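The Table at Wostwood, January
A gallery of things put down

The sunroom at Wostwood has one table in it, and the table has a cloth, and the cloth is felt, somewhere between blue and gray depending on who is arguing. Bronisława Baran bought it for card games. I have lived in this house through five winters and can report two card games, one of which was abandoned over a rules question that is still open.

What the table does instead is collect. Things come in from the kitchen, from coat pockets, from the car, and they get set down on the felt by people who fully intend to come back for them. Mieczysław Nowakowski and I have a long-running argument about who leaves the lids off. I have not won the argument, and Bronisława said that if I was going to keep talking about the table I should do it somewhere she could choose not to look.

So this is that page. It is going up slowly, as I work out which ones are any good. The notes are longer than a gallery probably needs. You can skip them. Mieczysław has.

1. Lunch, More or Less

January gives us good sun in that room for a short stretch of the day, and it comes in low and hard across the far half of the table. Everything gets a shadow several sizes too large for it. A bottle of mayonnaise on its side looks like it has been through something. I am not normally moved by condiments, but I have eaten at this table in February, under cloud, and I know what the ketchup looks like without help.

For the record, both squeeze bottles are lying down because that is how squeeze bottles live in this house. There was a period when they stood on their caps, which Bronisława introduced after reading a magazine in a waiting room. It lasted until somebody closed the refrigerator door with feeling. Since then they have been laid on their sides, wherever they happen to be, and we shake them and hope.
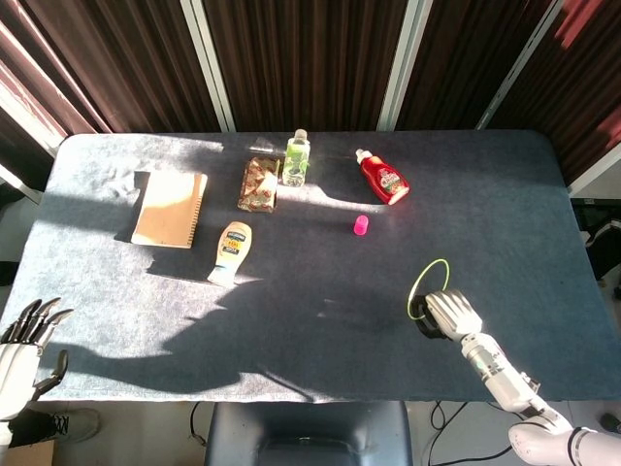 The other position, held by Mieczysław, is that a bottle on its side is a bottle that wants putting away, and that he will put it away when he has finished his sandwich. He has held this position for as long as I have known him. He is a slow eater and a fast leaver, and the sandwich is always finished in another room.

The pink cap sits out there by itself in the sun. It is small and very bright and I have never learned what it closes. It has been tried on everything in the refrigerator and most of what is under the sink. Bronisława thinks it came with the house. I have moved it to the kitchen drawer more than once, and it comes back to the felt, and each of us says it was one of the others.

2. A Word About the Notebook

It has a brown paper cover and a black spiral, and it was meant to be the household notebook. Shopping at the front, phone numbers at the back, and the middle left open for matters of general interest. The shopping took over by page three. The one phone number is for a plumber in Pritby who has retired and was very nice about it when I called.

I still think of it as a success. It lives on the table, which means it is always there, which is more than can be said for any pen. The sun has a go at the cover every clear afternoon, and the brown comes up almost gold, and for a few minutes it looks like a notebook with something important in it. Then you open it and it says eggs, eggs, light bulb, the good eggs.

3. The Curtains

Bronisława would like it known that the curtains were not her choice. They are dark brown with stripes running down them, and they hang behind the table with the white posts breaking them up, and they came from Szczepańska, who had the house before us and took everything else, including the hook from the bathroom door. We were going to replace them the first summer. I measured. I even drove to Lillska, the fabric place out past the roundabout, and stood in front of 50 kinds of beige until a woman asked if I was all right.

I came home with the felt's cousin, a green remnant nobody has used, and the brown curtains stayed. I have come around to them. They do one useful thing, which is make everything in front of them look brighter than it is. Put a bottle with a green label and a white cap before a pale curtain and you have a bottle. In front of these, with the sun going through it, you could nearly charge admission.

4. Snacks, and the Policy on Snacks

There is a policy. Anything in a wrapper that is left standing on the table after lunch belongs to the house. I wrote it in the notebook, between the eggs. Mieczysław says he never signed it, and he is right, but he has benefited from it more than any other resident.

More to come when I have sorted the rest. The next batch is mostly evening, with the lamp on, and features a colander that stayed so long we started eating around it. Anyone who recognizes the pink cap can write to me at Wostwood, house number 1261, and I will mail it to you at my own expense.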